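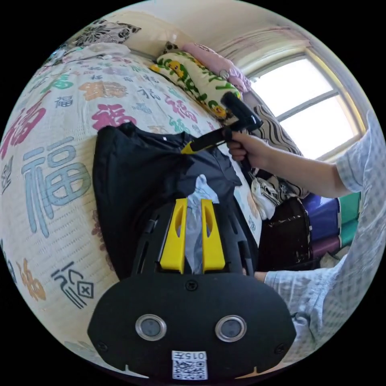

Clothes Care Team, Inley Neighbourhood House

Progress report to the Jarkance Community Fund
Wednesday, July 11, 2018

Hi everyone at Jarkance,

The forms asked for a "brief narrative update" and you know me by now, so get a cuppa first. This covers everything since the April report. The numbers are in the spreadsheet Fredy sent through last week, and I'll only repeat the ones I'm excited about.

The big one is that we've now put 2556 pieces of clothing back into wardrobes. That's washed, mended if it needed it, steamed, folded and out the door again. I had Fredy check the total twice (he was very patient) and it stands. Most of it is everyday stuff, T-shirts and school polos and work trousers, with a sprinkling of good coats now that it's properly cold. We did get one wedding dress, which we weren't set up for at all, and I drove it over to Castaño Dry Cleaning myself with the seat belt done up around it.

Home visits

This is the part you funded us to try, and it's the part I most want to tell you about. The original plan was an ironing session every fortnight here in the hall, with boards set up in a row. We ran it, people came, the scones were good. But when I asked who was doing any of it at home, most of them hadn't. Some had no board. Some had a board and nowhere to stand it up. One mum told me hers had been holding a door open for two years!

So we switched to handheld steamers and started going to people's places, and we've visited 40 households so far. We use whatever flat surface is already there, and nine times out of ten that's the bed. You spread the T-shirt out over the bedspread, get the collar and the sleeves lying how you want them, and work down from the shoulder with the nozzle. A black tee is a great one to learn on, as every crease and every bit of fluff shows up on it and you can tell straight away which patch you've missed.

I'll admit I was a bit sniffy about steaming on a bed. I was raised on starch and a proper board. Yolanda Cáceres, who runs the visits, talked me round by doing one of my own shirts on my own spare bed, and I've hardly had the iron out since. It won't give you a knife-edge crease in a pair of trousers, mind you, and we tell people that up front. For T-shirts, knits and anything with a print on it, I think it's the better tool.

The other lovely thing about bedrooms is that people are so much chattier in them than they ever were in the hall. You start off talking about steam and end up hearing where the bedspread came from and who chose the pillows. There's a cream quilted one with the character 福 all over it in different colours and styles, pink and blue and red and green, and next to it a yellow pillow covered in cartoon ducks, and I'd happily take home the lot. We've started leaving an extra fifteen minutes on each visit purely for the talking, so if you see the visit times creeping up in the spreadsheet, that's what it is.

What we teach has settled down into a short routine. We ask people to let the steamer heat fully before it goes near the fabric, to keep the free hand well out of the way of the nozzle, and to put a folded towel under the shirt if the bedding is anything delicate. Then hang it up for a few minutes before it's folded. Yolanda has typed it all up on one card with her own drawings. The sleeve looks a bit like a leg of lamb but everybody gets it.

Equipment

We own 7 steamers now. Five are the Hultel ones from the first instalment and the other two were donated. One of the Hultels started spitting water in May and went back under warranty, and the shop swapped it without any fuss. We've also bought a big roll of descaling sachets, as the water out this way is murder on anything with a heating element. I hadn't budgeted for those and they've come out of the postage line, which we barely touch. Please tell me if you'd like that done some other way.

The loan scheme is the bit that has been slower than I promised you. The idea was that a household could keep a steamer for a month after the visit. Lending them out is easy! Getting them back again takes phone calls, and quite often a drive, and I hadn't allowed enough of Yolanda's hours for it. Fredy Sotelo has now put a date on a tag on every handle and rings people two days ahead, and that's helped a lot. I'd still call it wobbly.

Things that didn't work

The evening session at the library was a flop. Two people came the first night and one of those wanted the tax help desk. We've dropped it and given the hours to visits.

The clothes swap in June went ahead but we were swamped with baby clothes and had next to nothing in larger men's sizes. Next time I'll put a call out for those specifically, a good three weeks ahead, and cap the baby things at one bag per family.

Money

We've spent almost 5 thousand dollars of the second instalment, and the receipts are all scanned. The petrol line will go over by Christmas if visits keep up at this pace. I'd like to move what's left of the hall hire across to cover it, and there's a form for that attached, signed by me and waiting on one of you.

What's next

More visits, mainly. There's a waiting list for the first time, most of it from the units behind the shops. Yolanda wants to add a session on knitwear, with washing and drying flat as well as steaming, and I've said yes provided someone else brings the jumpers. We're also going to try pairing up neighbours so two flats can share one steamer between them, and see if that takes some pressure off the loans.

If any of you would like to come along on a visit, just ring and we'll check with a household that's happy to have you. Bring a crumpled shirt. The final report is still on track for the end of the year, and I'll try to keep it to two pages.

Home | What's On | Programs | Room Hire | Donate | Contact

Recent from Inley Neighbourhood House
Winter coat drop-off: where and when
Looking after wool: a beginner's guide
Loan steamers: how to book and return
Clothes swap wrap-up

Our website uses cookies to remember your settings. By continuing to browse you agree to their use. Accept | Read more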